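Tempo de leitura: 3 min

Kit Alar para clubes e escolas - conjunto de bancada com dois braços

O Alar é o conjunto de bancada que a Taston monta para clubes de robótica, disciplinas de projeto e equipes de competição. São dois braços fixos a uma barra comum, cada um com garra de dois dedos e câmera no punho, mais uma câmera de cabeça voltada para o tampo. O kit sai da oficina com os cabos identificados e o software de controle instalado.

Para que serve

A maior parte das turmas compra o Alar para trabalhar com tecido. Roupa não tem forma fixa, muda a cada toque e obriga os alunos a pensar em ponto de pega, ordem dos movimentos e coordenação entre os braços. O caderno de atividades Umstead, incluído no kit, traz 14 sessões e começa com peças simples estendidas na mesa: bermudas, camisetas, panos de prato.

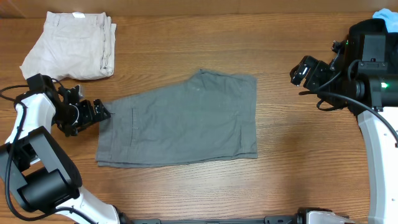 Cada sessão do caderno pede uma peça, uma posição inicial e uma posição final. A equipe escolhe por onde pegar, grava as tentativas e compara os registros no encontro seguinte. Recomendamos grupos de 3 alunos: um no comando, um na mesa e um nas anotações. Grupos maiores também funcionam, mas convém trocar de função a cada série.

O tampo não acompanha o kit. Qualquer mesa firme serve, de preferência de madeira e sem toalha. Tampos de vidro refletem a luz e atrapalham as câmeras.

Conteúdo da caixa

- dois braços com garra
- barra de fixação e parafusos
- duas câmeras de punho e uma de cabeça
- fontes, cabos e botão de parada
- caderno de atividades Umstead, impresso
- jogo de dedos de reposição

Sessões avançadas

A partir da metade do caderno entram objetos com abertura, forro e alça, como bolsas e sacolas, às vezes junto com outras peças. São as sessões que mais rendem discussão em aula. O interior escuro de uma bolsa engana a câmera de punho, e tecidos encostados um no outro são difíceis de separar na imagem.
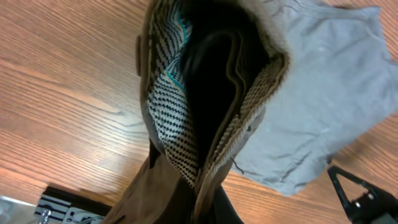 Para essas sessões, o caderno sugere gravar ao menos 5 tentativas por objeto antes de mudar qualquer parâmetro. O armazenamento interno guarda até 1000 tentativas com as três câmeras ligadas. Depois disso é preciso exportar para um disco externo - o procedimento está no manual, no capítulo de manutenção.

Uso em competição

O Alar é aceito na categoria de bancada do Desafio Le Goff, que abre inscrições em janeiro. O regulamento permite trocar os dedos das garras, mas não os motores. Equipes que já têm o kit da versão anterior podem pedir só o jogo de dedos novo.

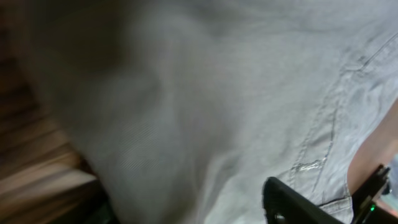
Costura dupla em tecido claro, vista pela câmera de punho.

Garantia e assistência

A garantia cobre motores, placas e câmeras. Dedos e cabos são itens de desgaste e ficam de fora. A assistência é feita na nossa oficina, com frete de ida por conta da escola e de volta por nossa conta. Para orçamento, informe o nome da instituição, a quantidade de kits e a cidade de entrega.

Contato | © Taston - Todos os direitos reservados | Voltar ao topo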